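Call for Participants: Two-Arm Teleoperation Study, Vidska Laboratory

The Vidska Laboratory at the Grusholm Institute invites adults to take part in a study of how people learn to control two robot arms at once. The study compares two methods of collecting demonstrations for robot training. In the first, the operator completes a whole task without a break. In the second, the task is divided into short segments, and the operator may repeat any segment before going on.

An earlier round with 50 participants suggested that segmented demonstrations produce fewer dropped objects in the trained system, but the difference was too small to be conclusive. The present round will collect roughly 200 demonstrations on small, flat objects handled at a table.

Participants must be between 18 and 70 years of age and have normal or corrected vision. No experience with robots is required - training is given at the start of the first session. Persons who took part in the earlier round are not eligible.

Tabletop work with the two arms:

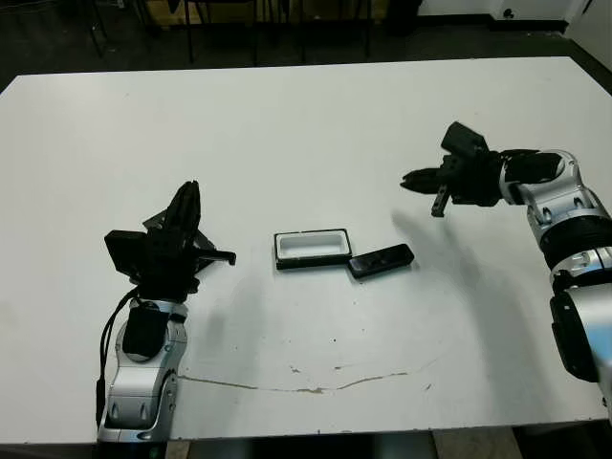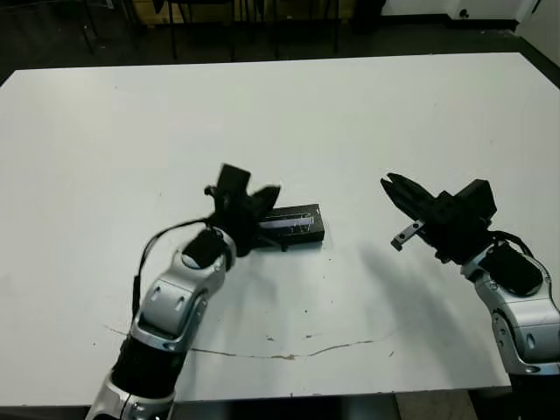
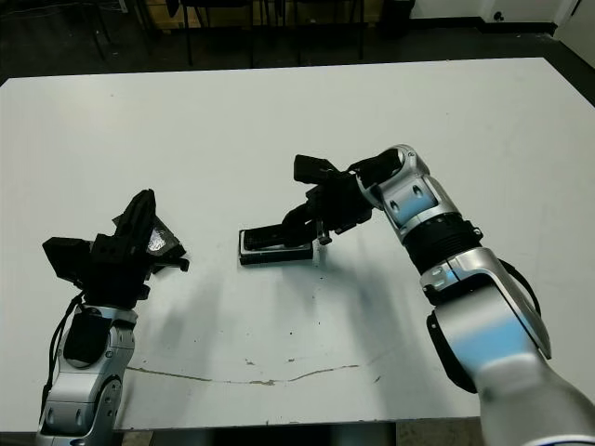
Each participant attends two sessions within 8 days of each other. Sessions are held in the Echeverría Building and include scheduled rest periods. Participants are paid at the end of each session and may withdraw at any time without losing payment for sessions already completed.

To apply, write to the study coordinator, Violeta Sepúlveda, giving your age and the hours at which you are available. Questions about the research method should be directed to Taner Sarıgül. Applications are accepted through the end of September.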